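About Gelach
Contract repair and calibration of hand tools and fixtures
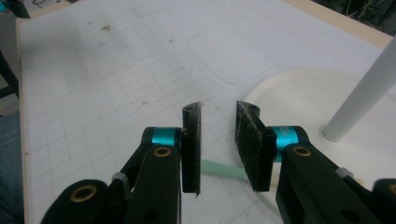 Hand-held gripper with turquoise hinges and brass-rimmed bushing

Gelach services torque wrenches, dial gauges and small clamping fixtures for machine shops in the Hawthorne and Savell districts. Benito Moya founded the company in a rented unit on Illey Road. The shop now occupies 3000 square feet and serves 219 account customers.

Standard turnaround is 7 working days from receipt. Each item is returned with a test record listing readings as found and as left. Records are kept on file and can be reissued on request.

Raimonds Jankauskaitė manages the calibration room. Goods in closes at 4 p.m.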